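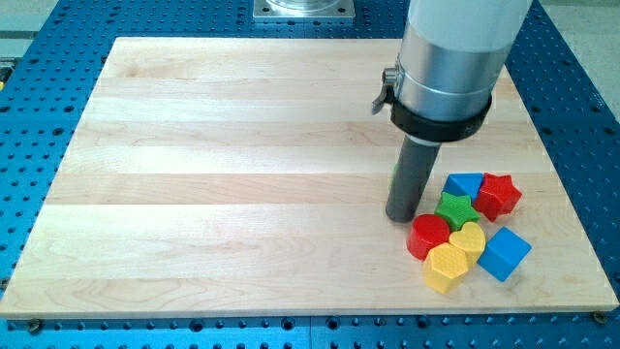 The arm over the maple board, with the coloured shape blocks used for picking trials.

Buying your first arm without regretting it

The workshop at Sirville is up two flights of stairs, and the woman who looks after its equipment budget had the kettle on before I had got my coat off. She has been doing the job long enough to have bought well and to have bought badly, and she was generous with stories of both. She asked me to leave her name out, mostly so that suppliers would stop ringing her, and after an afternoon of hearing the phone go I can quite see why.

I had come to ask what a small place ought to think about before it spends money on a robot arm. She laughed and said I should have started with the table.

"Everybody comes in wanting to talk about the arm," she said. "They want the reach and the payload, and they've got the brochure folded in their pocket. I ask them what it's going to stand on and they look at me as if I'd asked about the curtains."

Hers stands on a blue table with holes all over it, and she is fonder of that table than of nearly anything else in the building. It came from a firm called Carroll and cost more than she had set aside. "I winced, I really did. But we've changed what's on top of it more times than I can tell you, and each time it's been a matter of a few screws and a cup of tea. The bench we had before, you'd drill a hole for one job and then be living with it for the next."

The wooden board, on the other hand, was cheap, and so were the blocks - stars, cubes, a heart and so on, the sort of thing a toddler posts through a lid. I asked whether visitors were ever disappointed by them.

"Oh, constantly! They want to see it handling the real parts. But a real part from Firkon is a dear little thing, and if you drop one you've spoilt it. A plastic star you can drop all day. I put a line in the budget for things to practise on, and it's the smallest line on the sheet, and it's the one I'd fight for."

The gripper was a longer story. The quote she first accepted, from Nemano, covered the arm and its controller and said nothing at all about what went on the end. She found this out in March, with the order already signed. The fitting and cabling alone came to £1,386, and it took 14 weeks to arrive.

"So we had a lovely arm and it couldn't pick up a biscuit," she said. "I wasn't cross with them, they'd quoted for what I asked for. I was cross with me. Now I write down the job in plain words, pick this up from here and put it down there, and I ask them to price the sentence."

These days she keeps 30 per cent of any equipment budget back until the thing has been running for a while. I said that sounded like a great deal, and she agreed that her finance office thinks so too, and that they have the same conversation every year - quite good-naturedly, she says, with the same spreadsheet open. It goes on spare fingers, brackets, a better light, and on training, which she used to leave out altogether.

"I sent one person on the course to save money, and then that person had a baby, which was wonderful news, and we all stood round the controller reading the manual out loud to each other. I send two now."

Before I left I asked about the next purchase. There is talk of a second arm, and she has had three quotes in, though she hasn't opened the last of them. She would like to borrow one for 30 days first, on her own table with her own parts, and she has told all the suppliers as much. Two have agreed. The third is still thinking about it, and had rung again while she was seeing me to the stairs.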